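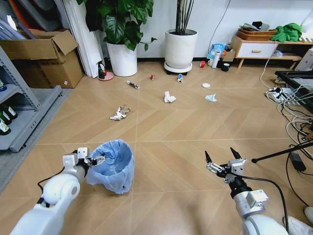

Session 5. Sorting household waste

A waste audit records what a household throws away over a set period. The Indale module uses a period of 36 hours, long enough to take in two evening meals. Small items are easily missed. A crumpled tissue on the floor beside a lined bin counts as waste arising, even though it has not reached the bin, and should go on the sheet under "paper, soiled". Weigh each bag to the nearest 5 g — kitchen scales will do — and take off the weight of the liner.

Mixed bins cause most of the errors. Clean card can be recycled in Gindau, but card stained with food cannot. Foil-like wrapping needs the scrunch test: if it springs back, enter it as plastic film.

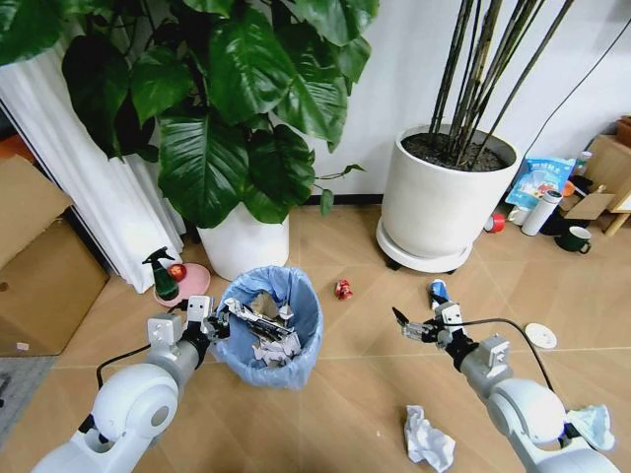 Fig. 2. Paper and brown cardboard scraps in one lined bin.

For next time: read Pai, chapter 3, and bring your completed sheet. Written reports are 600 words and are marked out of 100. Send questions to Shahla Sadeghi before the March break.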